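We use cookies to remember your preferences and to count visits. Accept all | Manage settings

Procurement records and the problem of matching

Carys Lloyd audits public contracts in Jestenden. Her subject is conflict of interest in small awards, the kind that fall below the threshold for open tender.

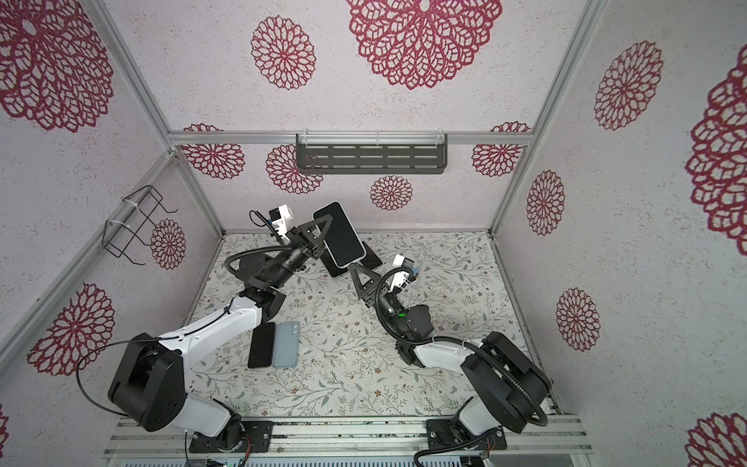
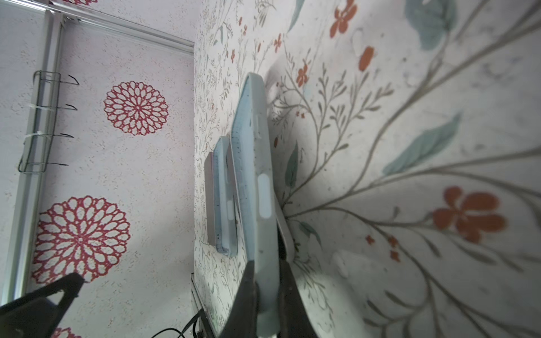
Top: two robot arms in an enclosure. Bottom: speckled phone cases, one held by a black gripper finger.

Her latest review covered 1721 contracts let by the town and by neighbouring Culstead. Of these, 1045 had a declaration of interests on file. "A form on file tells you that someone signed it," Lloyd says. "It does not tell you whether the supplier's directors were checked against it."

The check itself is slow. Names are entered by hand, and a director may appear under a married name in one register and an earlier one in another. Lloyd's team matched on date of birth and correspondence address, then read the remaining cases individually. That left 170 contracts in which an official and a supplier shared an address or a past directorship.

She is careful about what this means. "A match is a reason to ask a question. In 80 of those cases the link had been declared properly and the official had stepped back from the decision. The others went to the monitoring officer."

Nives Martinelli, who drafted the disclosure rules now used in Culstead, would move the duty to the supplier. "The official declares once a year and forgets," she says. "The supplier signs at every award - so put the question there, and make a false answer grounds for ending the contract."

Lloyd accepts the point in part. Suppliers have less to lose on a small job, she says, and the remedy depends on a council being willing to use it. She would keep both declarations and publish them with the award notice.

The rules are due for review in December. Martinelli expects the argument to be over retention periods, which differ between the two councils.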